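Bathroom

A bathroom is a room set aside for washing, and it may be the hardest-working small room in any home. It can hold a tub, a shower, a sink, a toilet or any mix of these, and the way people have arranged them says a wonderful amount about how they lived.

History

Washing rooms are far older than piped water in private houses. Drains and bathing platforms have been found in the cities of the Indus Valley, and the Romans turned bathing into a grand public event, with heated floors, hot and cold pools and plenty of gossip. For centuries afterward most households made do with a pitcher and bowl on a bedroom stand. The plumbed bathroom spread only once towns had sewers and a steady water supply, and even then many families shared one on the landing.

The sink

The modern sink is the direct descendant of that pitcher and bowl, and the old washstand lives on in the vanity, a basin set into a counter or cabinet. Stone tops have stayed popular ever since washstand days (marble is lovely but stains easily, so it is usually sealed). Single-handle faucets, which mix hot and cold with one lever, were a brilliant twentieth-century idea and are now common all over the world.
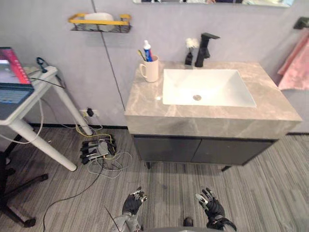

White rectangular basin in a gray marble countertop, with a black single-handle faucet.

Towels and drying

Terry cloth, with its tiny loops of thread, changed everything! The loops give the cloth far more surface to soak up water than a flat weave of the same size. It grew out of looped Turkish weaving, and factories were turning it out by machine in the nineteenth century. Flat linen towels still have loyal fans, and they dry very fast. A towel spread along a bar dries sooner than one bunched on a hook. 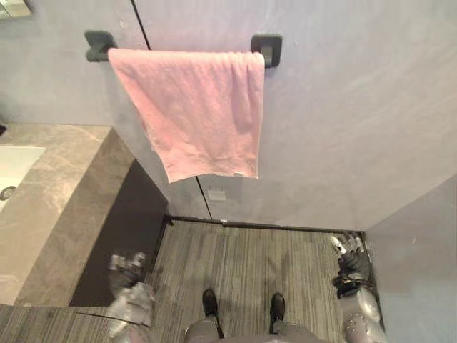

Pink towel on a wall-mounted bar.

Damp and air

Steam is the old enemy of the bathroom. A window or an extractor fan carries it out before it can settle on cold walls and feed mold.

Last updated: 6th July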